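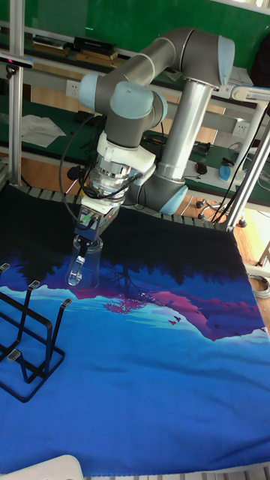 *El brazo del taller de Zusthorpe sostiene un vaso de plástico transparente justo encima del mantel azul.*

## ¿Cómo sabe un robot cuánto hay que apretar?

Coge un vaso de plástico, de esos finitos de las fiestas, y levántalo despacio. ¿Lo notas? Tus dedos aprietan lo justo, y eso que tú no has pensado en ello ni un segundo. Si aprietas de más, el vaso cruje y se dobla; si aprietas de menos, se te escurre, ¡y adiós limonada!

Un robot no nace sabiendo estas cosas (bueno, tú tampoco, pregunta en casa cuántos vasos tiraste de pequeño). Por eso en el taller de Zusthorpe pasan muchas tardes probando pinzas, que son las manos de los robots, para ver cuál se porta mejor con los objetos delicados.

### Dos pinzas, el mismo vaso

Este invierno han comparado 2 pinzas. La primera se llama Juntunen y es rápida y decidida, estupenda para cajas y latas. La segunda, la Vavent, va con más calma y cierra poquito a poco. Con cada una se hicieron 129 intentos de coger un vaso y volver a dejarlo de pie en la mesa — sí, 129, y luego otra vez desde el principio con la otra pinza. ¡Hace falta mucha paciencia para trabajar con robots!

### Un cilindro que siente

Fíjate en la pieza metálica redonda que hay entre la muñeca del brazo y la pinza. Es un sensor de fuerza, y nota los empujones y los tirones, un poco como cuando tú llevas una bolsa y sabes, sin mirar dentro, si pesa mucho. Cuando el vaso toca la mesa, el sensor avisa al controlador, que es el ordenador que manda sobre el brazo, y el brazo deja de bajar.

¿Y quién ganó? Con los vasos, la Vavent, que solo aplastó 8. Con las latas ganó la Juntunen, y con mucha ventaja, así que en el taller se han quedado con las dos.

### Pruébalo tú

Ponte unas manoplas de cocina e intenta levantar un vaso de plástico vacío sin arrugarlo. Después prueba con dos cucharas de madera, una en cada mano. ¿Con qué te ha salido mejor? Apúntalo en una libreta, con un dibujo si te apetece, y repítelo mañana.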